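About us

Home / About / Enrolments / Timetable / Contact

Pundholm School of Bread and Pastry. Small school, big ovens. Open since May, three years ago, in the old Joubert building on the corner, blue door, parking round the back (not in front of the pharmacy please, they do tow).

Page updated Aug 16, 2026. Fees page still to come, sorry.

What we do

Teach people to bake. Evening classes, weekend classes, one long course over winter for people who want to work in the trade. Sourdough, yeasted loaves, laminated doughs, tarts, a bit of cake. Not much cake. If you're after sugar flowers we're the wrong place, but ring us anyway and we'll point you to someone.

Classes are capped at 20. We tried more once. Too much elbow, not enough bench. Everyone gets their own dough, start to finish, and takes home whatever comes out of the oven, good or ugly.

The starter

Called Bernumis. Older than the school. Rye and water, fed twice a day, a bit sharp in summer. You get a jar of it at the end of the Saturday course, with a feeding card. Lost the card? Equal weights flour and water, discard half first, keep it out of the sun. If it smells like nail polish it's hungry, feed it. If it's gone pink, bin it and come see us for more.

How we teach

Hands first, theory after. You'll be shaping within the first half hour. We weigh everything in grams, so leave the cup measures at home. Recipes get printed and handed out on the night, and there's a set online once your enroled. Bring an apron, closed shoes, a container with a lid. Hair tied back. We have scales, scrapers, flour, tea.

Nut allergies: tell us when you book. We do use almond meal in the tart class and we can move you to another one. Gluten free, no, can't do it safely in this kitchen. Flour gets everywhere.
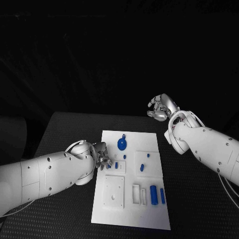
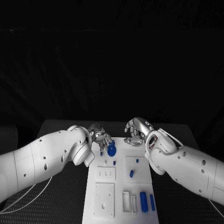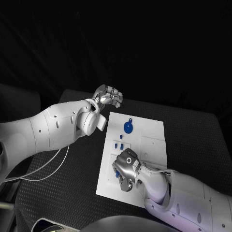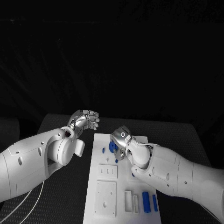
Did the winter course last year and the croissant week nearly broke me, butter all through the dough, three goes before I got proper layers. Still make them most Sundays. Only gripe is the 6 am start, and I'd put the lamination classes later in the term when your hands know what they're doing. Rest of it, would do again tomorrow.

Fair point on the lamination. We've moved it to week eight. The 6 am start stays, thats when bakers start (it's late, really).

Ovens and gear

Two deck ovens, stone base, plus one little convection one for tarts and biscuits. Spiral mixer by Sanitz, second-hand, loud, does the job. Most doughs we do by hand though, especially with beginners. You learn more about gluten from ten minutes of folding than from any diagram.

Flour comes from a mill a couple of hours inland. White, wholemeal, rye, spelt when they've got it. We sell it at the front counter in small bags, cost plus a little. Cash or card.

A few numbers, because people ask

476 people through the doors last year. 1627 loaves on the tally sheet by the back oven, not counting the ones that got dropped or eaten before they got written down.

Gift vouchers

Yes. Good for three years, any class. Ring or drop in. We don't post them any more, too many went missing. Email is fine.

Cancelling

A week's notice, full refund. Less than that, we'll swap you to another date if there is one. Sick on the day, just stay home and let us know, we'll sort it out. Please don't come and cough on the brioche.

Visiting

Front counter open Thursday to Saturday, mornings, until the bread's gone. Usually before eleven. Have a look through while you're in, the kitchen's behind the glass. Ramp at the side entrance, doorbell's a bit stiff, push hard.

Phone's best after lunch, before that we've got dough on our hands.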